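The order of operations

Two bowls, two plates and a sink make a poor demonstration and a good test. At Karnholm, the household manipulation group has spent much of the year on the software that decides which dish to pick up first, and what to do when the answer changes halfway through.

The planner is called Trornar. It sits between a perception module, which reports objects and the relations between them, and a set of learned skills which move the arms. Its input is a small graph. A bowl is on a plate; a fork is resting on a bowl; a plate is on the counter. Its output is a sequence of skills, together with the conditions that must hold before each may begin.

"The graph is the whole interface," says Mwanaisha Gachanja, who wrote most of the planner. "If a relation is missing from it, the planner will happily lift a plate with a bowl still on top."

Earlier versions worked from a flat list of objects with poses. That was enough for dishes standing apart. Once they were stacked, the list gave no warning that moving one item would move another, and the fault appeared only as a failed grasp several steps later. Trornar now refuses to schedule a lift on any object that has an unresolved "supports" edge, unless the stack is to be moved as a unit. 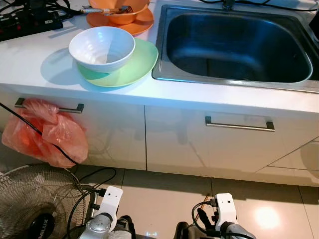
Moving a stack as a unit is allowed more often than might be expected. A bowl on a plate can be carried together if both grippers hold the plate and the path stays level. The planner costs this against two separate trips and takes the cheaper one. Cutlery changes the sum. A fork lying across a rim is treated as unstable, so it is taken first, by whichever arm can reach it without crossing the other.

Reach is handled by Zernero, the motion layer, which replans at 30 hertz. It holds one shared collision model for both arms and gives priority to the arm already in contact with an object. The idle arm has to yield. In the first release both arms yielded, and the system would stand still until a timeout cleared it. Fixing this took one line of code and most of October.

Cables are the remaining difficulty on the perception side. They are thin, they cross other objects, and depth readings along them are unreliable. Valtteri Toivonen, responsible for perception, has stopped trying to reconstruct them as solid shapes. His module marks a corridor on the counter where a cable is likely and passes it to Zernero as a soft cost. The arms may go over the corridor at height but pay heavily for dragging anything through it.

Glossy surfaces get similar treatment. A steel basin returns reflections that the segmentation network used to label as objects, and the planner would then try to fetch them. Toivonen's answer was to require agreement between views before a new node enters the graph. A candidate seen from one viewpoint is held back for up to eight frames, then dropped.

The test suite, Vainio, replays 272 recorded starting states against every change to the planner. It checks the proposed sequence and ignores the motion, so a full pass needs no hardware. Gachanja regards it as the most useful part of the project. A separate set of 2000 generated states runs overnight on Saturday and is used mainly to find graphs for which no plan exists.

Those are more common than she would like. Most come from circular relations, where perception reports that two objects each support the other. The planner currently asks for another look and, if the loop persists, stops and reports the pair. Toivonen would prefer to break the loop with a confidence score. Gachanja has so far declined to merge that change.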